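Acta de la reunión del grupo de juego y orden, 7 de junio de 2025

Lugar: sala grande de la ludoteca Flotus. Empezamos con un cuarto de hora de retraso porque la llave estaba en Tumell. Preside Nelly Sotelo. Queda aprobada el acta anterior con una corrección: el armario que se pintó fue el del pasillo, no el de la entrada (y quedó precioso, dicho sea de paso).

## 1. Los bloques

¡Por fin tenemos bloques clasificados! Nelly cuenta que entre lo que ya había en la ludoteca y la donación de la tienda Athanasiadis hemos juntado unas 2000 piezas, y que la tarde de clasificación fue de las más divertidas del curso. Se apartaron las astilladas y las que tenían la pintura levantada. Las de madera sin pintar van a lijarse en agosto.

Se habla un buen rato de cómo guardarlas. La propuesta que más gusta es la de las cubetas bajas, abiertas, puestas en fila al fondo de la mesa, para que un niño de 3 años vea lo que hay dentro y sepa adónde vuelve cada cosa. El cajón profundo de siempre se retira: lo del fondo no lo sacaba nadie desde el invierno.

Acuerdos:

- Una mesa de bloques fija, con sus cubetas siempre en el mismo orden.
- Pocas piezas a la vez. El resto, al armario, y se van cambiando.
- Las etiquetas serán con dibujo y sin letra en el grupo de pequeños.
- Nada de tapas. Se perdieron casi todas y las que quedan no cierran.

## 2. Poner la mesa

El rincón de poner la mesa sigue siendo el favorito - hay cola todas las tardes. Se propone llevar un juego sencillo de mantel individual, plato y servilleta a la misma mesa de los bloques, en una esquina, y probar si las dos actividades conviven. Hay entusiasmo y también alguna duda con el espacio. Se aprueba probarlo.

Los manteles individuales que se lavan con un trapo han salido buenísimos. Los de tela se quedan para la merienda de fin de curso. Faltan servilletas: se compran 15 más, lisas, que las estampadas confunden a los pequeños cuando están aprendiendo a doblar.

## 3. Compras y presupuesto

Stiltport nos hace precio si pedimos las cubetas junto con las estanterías. El presupuesto llega para 30 cubetas en total, contando los dos grupos. Nelly pide que haya alguna oscura además de las blancas, porque las piezas claras se distinguen mucho mejor sobre un fondo oscuro y los niños las encuentran solos. Se acepta sin discusión.

Las estanterías se dejan para después del verano. Hay que medir otra vez la pared del radiador, que las dos medidas que tenemos no coinciden.

## 4. Disposición de la mesa

Se comenta cómo queda la mesa con las tres cubetas atrás, una blanca a la izquierda y las dos de color verde azulado oscuro a continuación, y el mantel lila con el plato negro en la esquina izquierda del fondo. Gusta muchísimo. Los bloques rojos juntos en la cubeta del medio se ven enseguida, y delante queda sitio para trabajar.

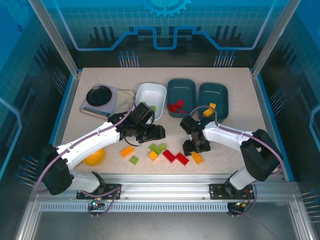 Nelly preguntó si no convendría pasar el mantel al lado derecho, porque con el plato tan cerca de la cubeta blanca los pequeños acabarán sirviendo bloques verdes de primer plato. Hubo risas y se reconoció que algo de razón tiene. Se deja como está durante dos semanas y se revisa.

También se habló de poner la servilleta sobre el mantel ya doblada o dejarla suelta para que la doble cada niño. De momento, doblada.

## 5. Ruegos y preguntas

- Se pide que al terminar el turno se repase la mesa con un paño húmedo.
- Hay un bloque amarillo en el cajón de las tijeras. Que vuelva con los suyos, por favor.
- Se agradece de corazón la ayuda del viernes, ¡fue una tarde estupenda!

Pendiente para la próxima: medidas de la pared, pedido a Stiltport (lo hace Nelly) y primeras impresiones del rincón compartido. La sala de Tumell queda reservada por si llueve.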